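Trosbridge House: Common Areas and Entry Safety Checklist, with Comments

Inspection date: October 23, 2021
Building: Trosbridge House, main floor, basement, stairs and rear yard
Type: Fall walk-through, before heating season
Previous walk-through: February
Checklist form: Wirken general premises, short version

Ratings used: OK, Monitor, Fix, Fix First. An item marked Monitor gets looked at again next time and needs no work order. Fix means within the quarter. Fix First means before the meeting room is let out again. N/A means the building does not have it.

1. OUTSIDE AND APPROACH

1.1 Front walk level and free of trip edges. Fix.
The slab nearest the street has lifted on the maple side. It was ground down once and the root has kept going. Grinding again will leave the slab too thin at that corner, so it should come out and be re-poured. Until then, paint the edge yellow. The old paint is worn off.

1.2 Front steps sound, nosings intact. OK.
Mortar at the second step was repointed after the February walk-through and is holding.

1.3 Handrail at front steps tight. Fix.
Bottom post moves when pulled sideways. The anchor is loose in the concrete. Epoxy anchor, same size. Do not shim it.

1.4 Exterior lights working, dusk to dawn. Monitor.
Both come on. The one over the side door takes a while to reach full brightness. Replace the fixture at the next lamp change.

1.5 Gutters and downspouts clear. Fix.
Rear gutter is full of leaves at the kitchen end and overflows onto the basement steps. That puts water right where people walk down, and in January it will be ice. Clean it after the leaves are down and check the splash block, which has turned around and is sending water back toward the wall.

1.6 Address numbers visible from the street. OK.

1.7 Ice melt and shovel on hand. Fix.
Shovel is in the basement closet. No ice melt left. Buy the kind that is safe on newer concrete, given the re-pour under 1.1.

2. ENTRY AND VESTIBULE

2.1 Door opens fully and closes by itself. Monitor.
Closer is slow through the last few inches and sometimes does not latch. Adjusted the latch speed screw a quarter turn and it caught each time afterward. Cold weather will probably change it again.

2.2 Door can be opened from inside without a key. OK.
The thumb turn is stiff but works. Dry graphite, no oil.

2.3 Mat lies flat, edges not curled. Fix.
Replace the inner mat. One corner is curled and will not stay down. The rubber-backed style used at Luangrath has held up well and can be hosed off.

2.4 Floor not slippery when wet. OK.
Tile has good texture. Wet floor sign is stored behind the door where people can get at it.

2.5 Posted occupancy sign readable. OK.
Sign reads 86 for the large room. It matches the certificate in the office binder.

3. EXITS AND CORRIDORS

3.1 Exit signs lit. Fix First.
The sign over the rear corridor door is dark on normal power. It lights on battery when the test button is held, so the trouble is on the supply side. Check the circuit before ordering a new sign.

3.2 Emergency lights tested. OK.
All units stayed on through the full test. The battery in the stairwell unit was dated with a marker at the last change. Please keep doing that.

3.3 Corridor clear for its full width. Fix First.
Folding tables are stacked along the rear corridor again. The carts take up too much of the width and one sticks out past the door swing. The tables have a place in the basement storage room. If the stairs are the problem, then some of the tables should go. There are more than the large room can use.

3.4 Rear exit door opens with one push. OK.

3.5 No locks, chains or hooks on exit doors. OK.
There is still an old hook and eye on the frame of the side door. It is painted over and the eye is gone. Take it off so the question stops coming up.

4. STAIRS

4.1 Treads secure, no loose covering. Fix.
Rubber tread cover is lifting at the third step from the bottom, basement flight. Contact cement and weight overnight. Close the stair while it sets.

4.2 Handrail continuous and tight. OK.

4.3 Light switch at top and bottom. Monitor.
Works from both ends. The cover plate at the bottom is cracked. Plates are in the maintenance drawer.

4.4 Nothing stored on or under stairs. Fix.
Paint cans under the basement flight. Keep the touch-up colors in the metal cabinet and take the rest to the county drop-off. Several have no label and should be treated as oil based.

5. ELECTRICAL

5.1 Panel accessible, clear space in front. Fix.
Holiday boxes are in front of the panel. Tape a rectangle on the floor so the space is obvious.

5.2 Breakers labeled. Monitor.
The label sheet is from before the kitchen work. Two circuits in the kitchen are listed as spare and are in use.

5.3 No extension cords used as permanent wiring. Fix.
The coffee station is fed by a brown household cord run behind the radiator cover. Remove it. The urn draws enough that it should be on the wall outlet alone. A new outlet can be quoted along with the repair at 3.1.

5.4 GFCI outlets trip and reset. OK.

5.5 Portable heaters. Fix.
One was found in the office, with a cracked cord jacket near the plug. Unplugged and tagged. It should be thrown out and not repaired. If the office is cold, bleed the radiator.

6. HEATING AND FUEL

6.1 Boiler serviced this year. OK.
Service tag is current. Ask for the written report, as only the tag was left.

6.2 Combustion air opening clear. OK.

6.3 Carbon monoxide alarms present and in date. Fix First.
The unit outside the boiler room is past the replacement date on its back. It still chirps when tested, but the test button only checks the horn and battery. Replace the whole unit.

6.4 Radiator covers secure. Monitor.
The one by the window seat lifts off easily. Two screws would settle it.

7. MEETING ROOM AND FURNISHINGS

7.1 Chairs sound. Fix.
Pulled the ones with split welds and put them in the yard for scrap. Please do not bring them back in for overflow seating.

7.2 Tall furniture anchored. Fix.
The bookcase on the north wall is not fastened. It is top heavy with bound newsletters. Move the heavy volumes to the lowest shelf now and strap the case to a stud.

7.3 Coat racks and freestanding stands stable. Monitor.
Load a stand evenly and keep heavy bags low. Go over the fasteners where the arms meet the pole and snug any that turn by hand. Arms that end at face height should be turned toward the wall or kept out of the walking line.
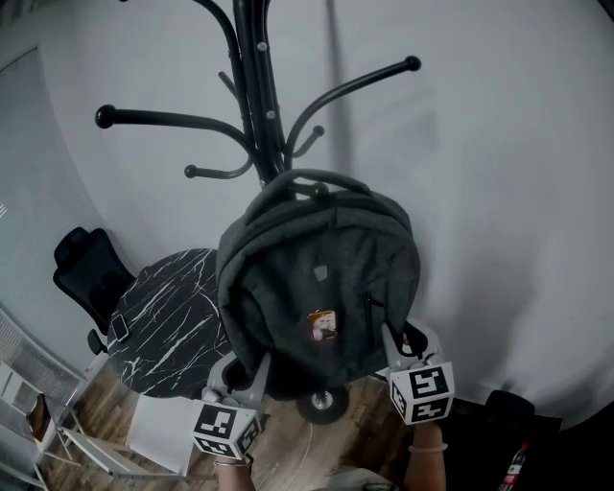 A stand also needs to be well away from the radiators and from any door that swings into the room. If winter coats get to be too much, wall hooks screwed into a backing board are the better choice, and a board will fit between the window and the closet.

7.4 Window cords tied up out of reach. OK.

7.5 Carpet and flooring. Monitor.
The metal strip at the doorway is tight. The carpet seam in front of the stage has started to open. A hot glue seam repair now is cheap.

8. KITCHEN

8.1 Extinguisher present, charged and tagged. OK.
Gauge in the green. The bracket is at the correct height and nothing is hung on it.

8.2 Hood filters clean. Fix.
Greasy. They go through the dishwasher one at a time. Let them dry before putting them back.

8.3 Hot water temperature at hand sink. OK.

8.4 Chemicals labeled and stored apart from food. Fix.
A spray bottle of blue liquid with no label was on the dish shelf. Emptied and thrown out. Bleach and the ammonia-based glass cleaner were side by side under the sink and have been separated.

8.5 First aid kit stocked. Fix.
Burn dressings expired. No large gloves. The Deda refill pack fits the box on the wall.

9. COST NOTES

The walk slab and the electrical work are the only large items. The slab quote from last year was 4,000 and included hauling away the old concrete. Ask for it to be renewed with the handrail anchor included. Everything else on the Fix and Fix First lists, apart from the electrical work, should come in at some 500 if the labor is done in house.

10. FOLLOW-UP

Fix First items are 3.1, 3.3 and 6.3. The large room stays closed to outside bookings until all of them are signed off. Initial and date each line on the copy in the office binder when the work is done, and staple the receipt to the back. Do not write over the original rating.

Next walk-through is in February. Bring a ladder tall enough for the attic hatch, which was not opened this time, and the key to the meter closet.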